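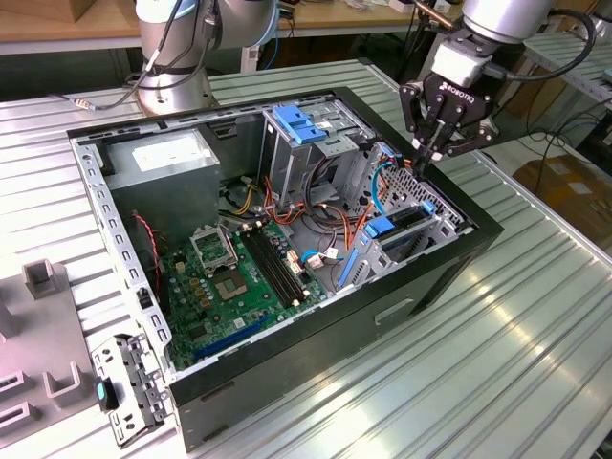

Figure 4.1. Desktop tower on its side, side panel removed, CPU socket open.

Unit 4: Inside the Case
PC Hardware Servicing, Zirkcombe Technical Center
Handout revised 2024-12-13

4.1 Orientation
All work in this unit is done with the tower lying flat and the open side up. Disconnect the power cord first, then hold the power button for 15 seconds. Wear the wrist strap and clip it to bare chassis metal, not to a painted surface.

4.2 Locating the main assemblies
Start from the power supply, the gray box with the white label in Figure 4.1. Its output is color coded: yellow is +12 V, red +5 V, orange +3.3 V, black ground. Follow the bundle from there before pulling on any connector. The light-blue cable is SATA and carries data only. Drive power is supplied separately.

The two memory slots stand next to the CPU socket. On a board with 2 slots, check the service manual for which one to fill first. The long dark-blue connector is an expansion slot.

4.3 CPU socket
With the lever and bracket raised, the contact area is exposed. Do not touch it, and do not pass cables or tools over it. Fit the Roltport socket cover if the processor will stay out for more than a few minutes - a bent contact usually means a new board.

4.4 Drive cages
Blue plastic marks the parts meant to be moved by hand: latches, rails, tray handles. Unplug data and power before releasing a latch. If a cage does not move freely, look for a trapped cable.

4.5 Before the lab
Read Privau service sheet 3180, sections 1 and 2. Bring a No. 2 Phillips screwdriver.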